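Flat first, then the label

The linen room at Altholm moves around 4000 small textile pieces a year, most of them cloths that look alike once folded. Raquel Macedo took over the stock in March and changed the order of work. Pieces used to be folded in a stack and tagged afterward. Now each one is opened on a bed, smoothed and priced before it is folded at all.

A bed suits the task. It is wide, it has give, and a soft knit spread over a cover does not slide the way it does on a counter. The drawback is the cover itself, which wrinkles and has to be pulled straight between batches.
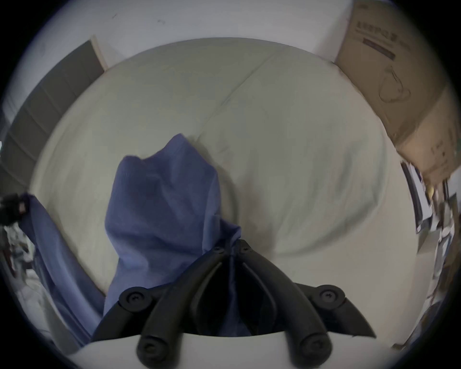
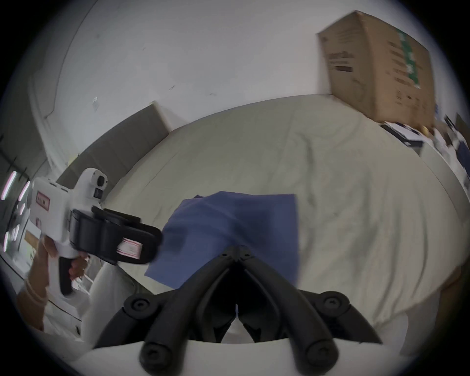

Blue cloth on the bed, bunched up in the first photo and laid flat beside a label gun in the second.

Labels go near a corner, 3 inches in from the edge. Closer than that, they end up in the fold line and peel. Macedo works in batches of 8 and changes the roll between batches if it is running low.

Knits get one extra step. "You let it rest before you put anything on it," she says. "If it's still stretched, the label buckles later." Finished pieces go to the Kulholm shop in bundles of 50.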